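# Tablero blanco con piezas azules: ¿cómo evito que se corra todo sobre la mesa?

**Yatziri Bautista**, 13 de enero de 2020

¡Hola a todos! Estoy armando un tablero de práctica de ensamble, de esos de meter cada pieza en su lugar, y ya me tiene un poco desesperada. La base es blanca, rectangular, y va encima de una mesa negra que es bonita pero resbalosísima (le puse una tela negra detrás para que se distingan bien los colores y eso sí quedó de lujo). El problema es que en cuanto alguien empuja una pieza, la base se me va para atrás. Ya probé con cinta doble cara y me dejó la mesa toda pegajosa, y con plastilina, que aguantó 7 minutos contados. ¿Qué usan ustedes? Y de paso: ¿las piezas las dejan fijas o sueltas?

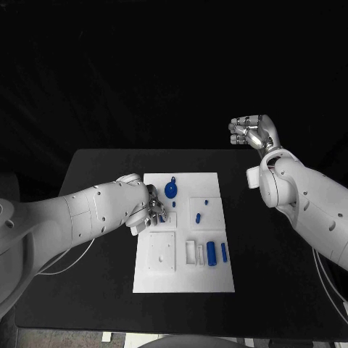 *El tablero con la polea azul arriba, cerca del centro.*

No quiero perforar la mesa, por favor, que me la cobran.

---

**Isauro Bañuelos**

Tapete antiderrapante del que se pone en los cajones. Lo cortas un dedo más chico que la base para que no se asome y listo. El mío costó 80 pesos el rollo y me sobró para forrar media cocina, jaja. Lávalo con agua y jabón de vez en cuando, porque con el polvo deja de agarrar.

---

**Elvia Montes**

A mí me pasó igualito con un tablero que hice en noviembre. Lo del tapete funciona, pero fíjate también en qué tan apretadas te quedan las piezas. Si tienes que empujar fuerte para que entre un perno, se va a mover con tapete y con lo que sea. Yo les di una pasada con lija fina a los pernos, muy poquita, probando a cada rato, y santo remedio. ¡No te emociones con la lija, que luego bailan! 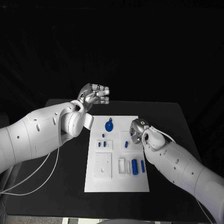
**Club de Ensamble y Maquetas Kusten**

Ah, y sobre lo de fijas o sueltas: yo dejo pegadas las piezas blancas y sueltas las azules. Así sé siempre qué se mueve y qué no, y cuando guardo nada más junto lo azul en una cajita con tapa. Antes las echaba todas en una bolsa y me pasaba la tarde buscando los pernos chiquitos debajo del sillón.

Otra cosa que me sirvió un montón fue marcar con lápiz en la base el contorno de cada pieza antes de pegar nada. Lo dejas así unos días, lo usas, y si algo te estorba lo cambias de lugar. Yo tuve que mover la polea porque me quedaba pegada a la placa y no me cabían los dedos. Deja aproximadamente 30 milímetros entre una cosa y otra, más si lo van a usar personas con manos grandes.

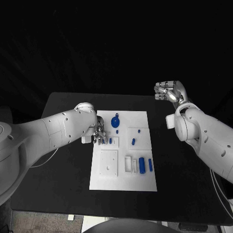 Para pegar usé silicón frío en poquita cantidad y lo dejé secar toda la noche con unos libros encima. El caliente se me despegó a la primera. Y si la base es delgada, pégala antes a un cartón grueso o a una tabla, porque con el peso también se resbala menos.

---

**Mal-soon Cha**

Prensas chicas en las orillas de la mesa. Es lo que hago yo.

---

**Yatziri Bautista**

¡Mil gracias! Mal-soon, las prensas no me alcanzan, la base queda muy al centro :( Voy a comprar el tapete hoy mismo y el fin de semana me pongo con la lija. Elvia, ¿de qué número era la tuya?

**Elvia Montes**

Uy, ya se le borró el número por atrás. Pide la más fina que tengan.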